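Wuvton HG2 Hand-Held Gripper, Recording Version

Sold by Lurnley. Ships as a single unit or as a pair.
Page last revised Sun 15 July

Overview

The HG2 is a hand-held gripper for recording manipulation tasks without a robot in the room. The operator holds the tool, opens and closes the jaws with the trigger, and does the job by hand. The onboard camera looks out over the fingers and records the whole task from the tool's point of view. The recordings can then be used to train an arm fitted with the matching Wuvton HG2-R end effector, which has the same finger geometry and the same camera mount.

The HG2 replaces the HG1. Fingers, batteries and chargers carry over. The HG1 camera mount does not fit.

Body and fingers

The body is a white molded shell in two halves, joined by six screws from the underside. The fingers are soft and black, with a textured inner face. They bend around small or uneven parts and return to shape when released. Fingers are a wear part. Swap them in pairs, even when only one side shows damage, because a new finger against an old one will close off center.

Finger pads come in two grades. Standard is supplied with the unit. Firm is a separate item and is meant for parts with flat, hard faces, such as boxes and book spines. Firm pads should not be used on glassware or thin plastic. 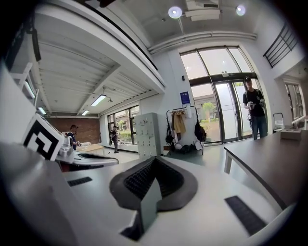 Jaw travel is read by an encoder in the trigger housing and written to the same file as the video, on the same clock. No manual alignment is needed after recording. The encoder should be zeroed at the start of each session: close the jaws fully, hold for three seconds, open fully, hold for three seconds, and check that the status light turns solid. If the light keeps blinking, clean the jaw track and repeat.

Camera

The lens is a wide fisheye. Straight lines near the edge of the view will bow, and the calibration file supplied on the card corrects for this. Each file is made for one unit and carries its serial number. Do not copy calibration files between units. If the lens is removed for any reason, the unit must be calibrated again, either with the printed board in the box or by returning it to Lurnley.

Exposure can be set to automatic or fixed. Fixed gives more even results in rooms with large windows, where automatic exposure will darken the work surface each time the tool turns toward the glass. Set it with the tool aimed at the work surface and leave it alone for the session.

Markers

Black-and-white square markers are used to find the position of one tool relative to another during two-handed work. They must be kept flat, clean and matte. Do not laminate them. Fingerprints wipe off with a dry cloth; alcohol lifts the ink. A replacement sheet holds enough markers for four tools, and the ID numbers must be entered in the setup screen when a marker is changed.

Markers are lost when they leave the view of the camera. Short gaps are filled in by the software. Gaps longer than one second are flagged in the session report, and the clip is kept but marked for review.

Two-handed use

A pair of HG2 units is linked by pressing both side buttons together for two seconds. The first unit pressed becomes the lead and its clock is used for both files. Linking holds until either unit is switched off. In rooms where several pairs are recording, link each pair before entering the work area and set a separate channel for each.

Keep a clear floor area of at least two paces around the operator. Other people may move through the background during recording and this does not affect tracking, provided they do not pass between the tool and the work.
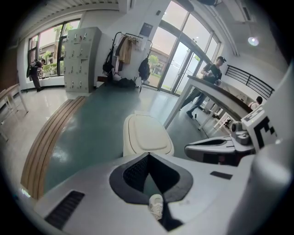
For small parts, approach slowly over the last hand's width and pause briefly before closing. Operators who are new to the tool tend to close early, and the session report will show this as a high count of failed grasps. A practice run of ten to fifteen clips is normally enough to bring the count down. Left-handed operators can move the trigger guard to the other side with the hex key supplied.

Power and storage

The battery is rated at 4000 mAh and slides in from the rear of the handle. It can be changed during a session without losing the current settings, but the clip being recorded at the time will be closed and saved. A full card holds about 600 short clips at the default settings. The unit beeps twice when the card is nearly full and will not start a clip it cannot finish.

Do not store the tool with the jaws closed. The pads take a set over time and grip less evenly afterward.

Specifications

Model: HG2, recording version
Order number: 3474
Maximum jaw opening: 122 mm
Camera: single, fixed, fisheye
Battery: 4000 mAh, removable
Trigger: left or right hand
Link: wireless, one lead and one follower
Mounting: none; hand-held only

In the box

One HG2 unit
Standard finger pads, one pair fitted and one pair spare
One battery and charger
Marker sheet
Printed calibration board
Memory card with calibration file
Hex key

The pair version contains two of everything except the calibration board and hex key.

Software

Session files open in Masau Desk, which is included for the first year. Files can also be exported without it through the command line tool on the memory card. Export writes video, jaw travel and tool path as separate files with matching names. Masau Desk does not need a network connection after the license has been entered.

Service

Lurnley handles sales and spare parts. Repairs are done by Arnardóttir under the standard one-year cover. Pads, markers and memory cards are not covered. Remove the battery and the memory card before sending a unit in, and put the serial number on the outside of the carton. Units received without a serial number are held until the sender is identified.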